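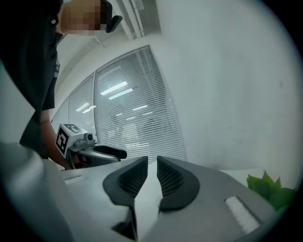
Bench, 1 March notes: black shirt, gripper in hand.

1st March

Rough cut of the Grilldale film, second pass. Ran it start to finish with Kavinda and Ruwan. Current length is 176 minutes of assembly, target is still a 40 minute first half and we are nowhere near it.

Main problem is the juvenile court section. We have the hearing told three times: once by the defense lawyer, once by the aunt, once by the narrator. Cut the narrator. The aunt's version is slower but she gets the order of events right, and the lawyer skips the transfer motion entirely. Keep 5 lawyer clips, drop the rest to the spare bin.

Gayan checked the captions on the forum messages. Two had the wrong month, both should be September. Fixed in the project, not yet in the printed transcript. Whoever opens the transcript next please fix it there too.

Clip 346 (school counselor, second interview) has a hum under it the whole way. Tried the Dovex filter at low and medium. Medium takes the hum out but her s sounds go soft. Left it at low for now. Asanka has a cleaner backup from the lapel mic and will sync it.

Faces: we agreed that anyone under eighteen at the time stays blurred, including in the yearbook pages. Ruwan thinks the blur on the hallway footage is too light, and on the big monitor I agree with him. Redo it heavier and track it by hand where the girl turns toward the lockers.

Joscha Janssen called from Drutetell. They want to know if the film says outright whether the boy should have been tried as an adult. I told him it doesn't and won't. He wants that in writing before they look at the next cut. Draft letter is in the Uddin folder, needs Kavinda's okay.

Still to do:

- letter to Joscha
- resync 346
- heavier blur, hallway
- ask the aunt about using the voicemail, she only agreed to the letters
- new opening, the courthouse steps shot is too long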